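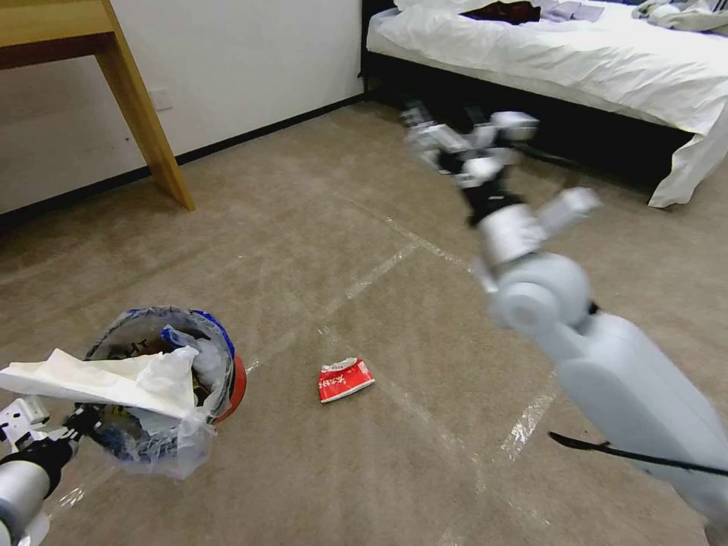
Tried the Priketti method for picking up a room. You tape the carpet into squares and clear it one square at a time. The post I got it from has 3731 likes. I have doubts.

Litter doesn't care about tape. A water bottle is a water bottle in any square.

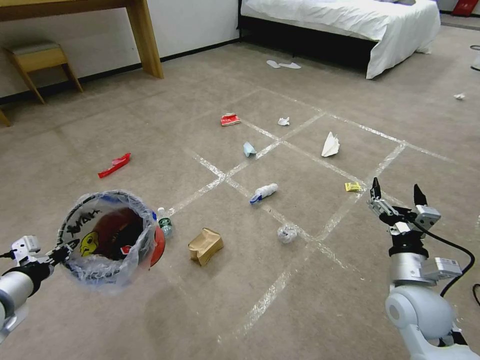
Do you need the tape at all? Not that I can see - start at the far wall and work back to the bin.

One thing I'll give them: keep the bag folded over the rim.

Still not paying for 2 rolls of clear tape.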